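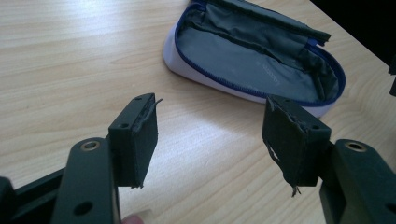
An open pencil case on the table, March.

Residency Diary: Entry 13

The morning was given to the reading room, which opened to residents at eight. The Lelstead Institute extends this privilege for the full term of the residency, and the undersigned wishes to record that it has been of considerable use. The parish survey books were brought up from the lower store before nine, and work resumed at the page where it had been left before the holiday closure.

The subject remains the hand-drawn field maps of the Fladavley drainage district. The district was surveyed in stages, and each surveyor worked to his own conventions. One marks a ditch with a single blue line and a footpath with a broken one. His successor reverses the two, and for several pages it is impossible to say whether a farmer is being shown a way to his barn or a channel that would flood it. A table of conventions has now been drawn up for the first four books. The fifth will take longer. Its ink has faded to a pale brown, and the penciled corrections are in places easier to read than the text they correct.

Ms. Núñez of the conservation department came by at ten to inspect the binding of Book Three. She advised that it should not be opened beyond the angle of the foam supports, and that the fold-out sheet at the back should be left closed until it has been treated. A request for treatment was completed and signed. The estimate is 80 for the sheet alone, to be charged to the residency allowance. This leaves 400 for copying, which should be enough provided that the large plans are ordered at the smaller size.

Residents are reminded that only pencil may be used in the presence of the collections. The rule is a sensible one and has had the side effect of improving the undersigned's drawing. Tracing is forbidden, so each map must be copied by eye, and the eye soon learns what it had been skipping. The bend in the Onditz channel below the mill was drawn wrong three times before it was drawn correctly. A grade of HB is suitable for lettering and boundaries. Softer grades smudge on the institute's paper and are best kept for the shading of marshland.

Lunch was taken in the staff canteen with Mr. Conneely and Ms. Vanhove. The discussion turned to the spring exhibition, for which each resident has been asked to supply a label text. Mr. Conneely has submitted his and had it returned twice. The limit is 500 characters, spaces included, and he holds that no account of peat cutting can be given within it. Ms. Vanhove suggested that he leave out the history of the spade. He was not persuaded.

The afternoon was less productive. The heating in the east wing was off for inspection and the reading room grew cold by three. A letter was drafted to Mr. Dewulf, whose family farmed at the northern edge of the district – the holding appears in Book Two under an older spelling – asking whether any private plans survive. He is said to have kept the tenancy papers. If a plan is among them it may settle the matter of the second sluice, which is shown in one survey and absent from the next, with no note of its removal.

Dr. Beltrán has kindly agreed to read the draft introduction. Her comments on the opening section were received at four. She asks for a clearer statement of who paid for the surveys, and questions the use of the word "improvement" without some remark on whose land was improved. Both points are accepted. The second will require a new paragraph and possibly a return to the rent books.

The survey books were handed back at five and the slip countersigned. For tomorrow: Book Five, first ten leaves; the copying order; a new eraser; a reply to the exhibition office concerning the label.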